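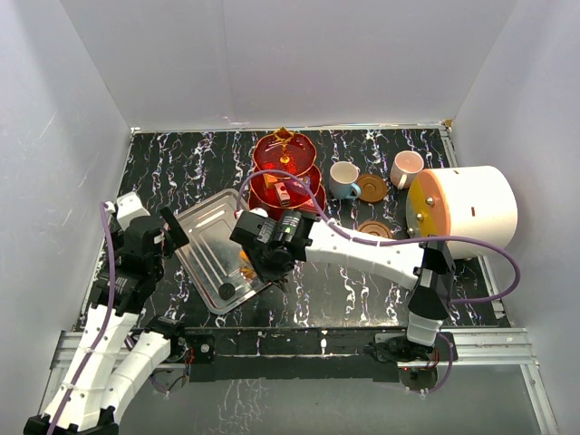

Bug hunters should stop moaning about duplicates, one reader wrote after my last post, and I half agree. Only half, though! I sent Grondano a login flaw in April, waited 27 days, and got back one word: duplicate. No link, no date, nothing.

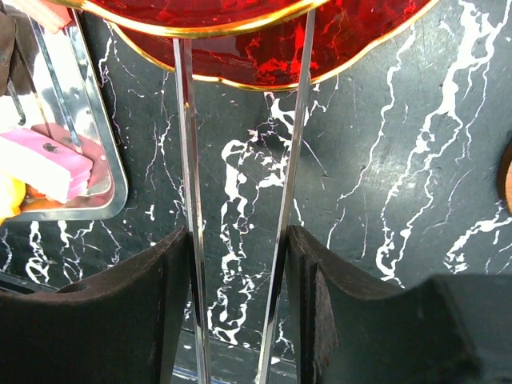
*Red dish with gold edging, metal tray to the left.*

Heo does it better — they show you the original report once it's fixed. I've had 2 duplicates there and didn't mind either (well, I sulked a bit over the first).
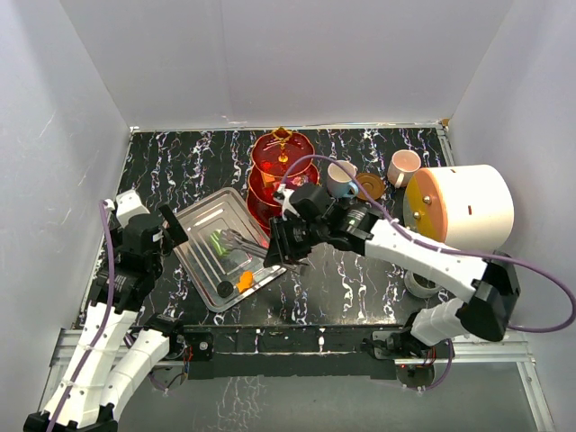
Stustholm pays well, sure, but I'd swap a chunk of any bounty for a proper answer. Just show us the earlier ticket.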